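Home | Getting Started | Guides | Your Profile | Support

Setting Up Your Performer Page on Junirora
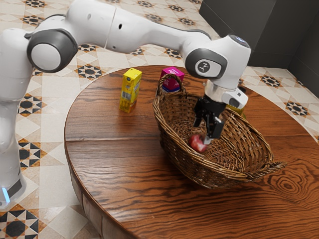

Junirora Talent Onboarding Team

Section 4: Bio, Credits, and Show Reel

Welcome back! If you finished Section 3, your account is verified and your stage name is locked in, so now comes the fun part. Casting teams, fan sites, and event bookers will all land on this page first, and a full one really does get you noticed. Set aside a free hour, put your phone on silent, and work through the steps in order.

4.1 Write your short bio

1. Sign in and open Profile, then Bio, then Short.
2. Type your bio into the box. You have 940 characters, spaces included, and the counter in the corner turns orange when you're getting close.
3. Put your best-known credit in the first sentence. If you were on three seasons of a reality show, say so right away! Don't make people scroll for it.
4. Write in the third person ("She joined the cast in season two"). Press pages copy the short bio word for word, and "I" looks odd once it's on somebody else's site.
5. Click Save Draft. The bio stays private until you publish in 4.4.

Note: The long bio is a separate box and has no limit. Childhood, training, charity work, your line of candles, all of that is welcome there.

Caution: Don't paste from a word processor with Track Changes turned on. Deleted text can come through with the rest, and we've seen some very frank first drafts go up that way. Paste into a plain text window first, then copy from there.

4.2 Add your credits

1. Open Profile, then Credits, and click Add New.
2. Start typing the title of the show. Our list has 3,814 titles in it, from network dramas to web series, and it grows every month.
3. Pick the title from the list. If it isn't there, choose Request Title and carry on with your next credit while we look it up.
4. Choose your role type: Main Cast, Recurring, Guest, Host, Contestant, or Crew.
5. Enter the seasons or episodes you appeared in. For a reunion special, check the Reunion box so it shows up as its own line.
6. Drag your credits into the order you like. Newest first is the usual way, but if your big break was a few years back, go ahead and put it on top!

Note: Credits you bring over from Plendamum arrive with the role type left blank. Open each one and fill it in, or it won't show up in casting searches.

Caution: Shows that haven't aired yet are often covered by a confidentiality agreement. Use the Hold Until Air switch and leave the title off your bio as well. If you aren't sure what your contract allows, ask your agent before you save.

4.3 Upload your show reel

1. Open Media, then Reel, and click Upload.
2. Choose your file. MP4 and MOV both work, and the top size is 297 MB.
3. Wait for the green check mark. Nearly 30 minutes is normal for a big file on home internet, so this is a great time to start on your long bio.
4. Pick a cover still where your face is clear and well lit.
5. Add captions. You can type them in yourself or import them from Kereama.

Note: Clips from a broadcast show need permission from the production company. Attach the letter or email under Rights and we'll keep it with your file.

4.4 Preview and publish

1. Click Preview and look at the page on a phone as well as a computer.
2. Test every link, especially your social accounts. Old handles are the most common mistake we find.
3. Click Publish.

Your page goes live right away, and you can keep editing as often as you want. Go send that link to everyone you know! If you have an agent on Bondar, add their agency code under Contacts so that booking requests go to them first.

Related guides
Section 3: Verifying Your Stage Name
Section 5: Fan Messages and Comment Filters
Section 6: Booking Requests and Your Calendar
Sharing Your Page With an Agent

Contact Support | Terms | © Junirora | Back to top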